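Reading time: 2 min

3. Fasting calendars and household practice in Troltwood

The parish survey at Troltwood asked households how they marked the weeks between carnival and Easter. Replies were gathered in March at the close of the evening service, and again by post from those who did not attend. 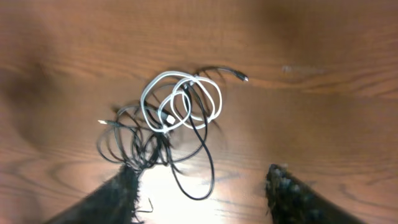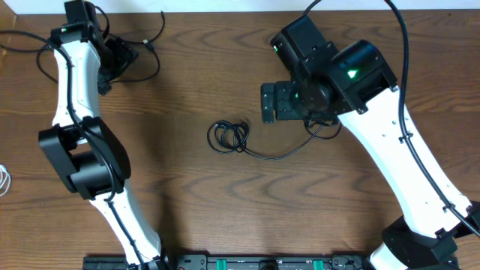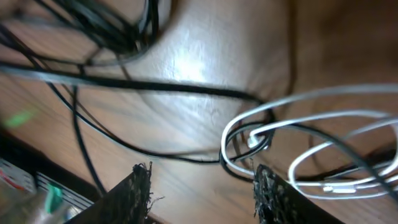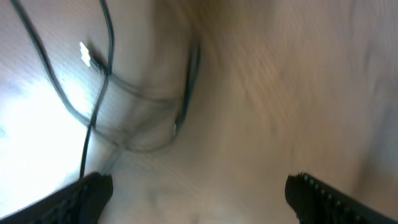

Figure 2. Four views of a wood-grained surface.

Of the 1000 households approached, most returned a completed form. The form separated abstinence from food and drink from other forms of restraint, such as giving up evening entertainment. Earlier work in the Fjeld and Bendov parishes had treated these as one category, and its results can be compared with ours only in part.

Older respondents tended to describe Lent as a shared season, kept by the whole family at the same table. Younger respondents more often wrote of a private promise, chosen each year and seldom mentioned to others. Both groups gave a high place to carnival itself. Pancakes, music and late visits were reported even by households that kept no fast afterwards.

The answers on almsgiving were harder to interpret. The question did not state whether gifts in kind should be included, and 3 of the parish districts were given a corrected form. Their returns are reported separately in Section 4.

We follow the Plider scheme in coding a fast as strict, partial or nominal. Where a reply fitted two codes, the milder one was entered.

Related items
Carnival processions in the Bendov parishes
Almsgiving and the corrected form
The Plider scheme: notes on coding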